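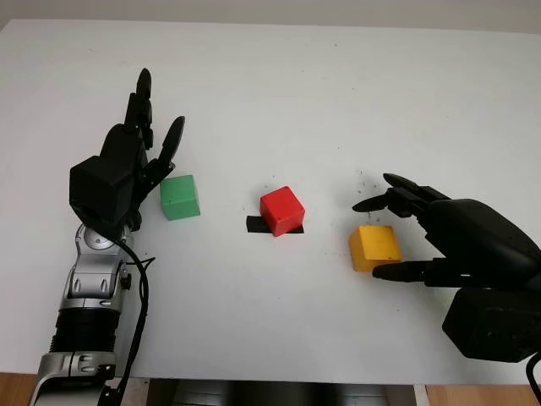
Playing Color Calls with Three Blocks

By Josiane Hervieu
January 2024

My grandmother kept a biscuit tin of blocks under the stairs, and on rainy afternoons we played this at her table until supper. I still bring it out whenever the little ones visit, and I have yet to meet a four-year-old who didn't ask for one more go!

Set out three plain blocks in a row on a clear table. Green, red and any third color you like will do nicely, so long as they look different from one another. A white tabletop is lovely for this, as the colors really stand out.

Say the row out loud together, left to right, pointing as you go. Take your time - children like to be the one who says it first.

Ask your player to close their eyes, then swap two of the blocks. Slide them gently, or the sound will give you away.

Eyes open! Now they put the row back the way it was, saying each color as it goes down.

After a few rounds, trade places and let them do the swapping. If it's getting too easy, call the row out from right to left, or stack the blocks into a tower and remember it from the bottom up.

Comments

Ralley: We played this all morning with my two. The older one cheats by peeking, but we had fun.

Vandside mom: Does it work with cups? My blocks have all gone missing.

Josiane Hervieu: Cups are fine, dear - just turn them upside down so they don't roll.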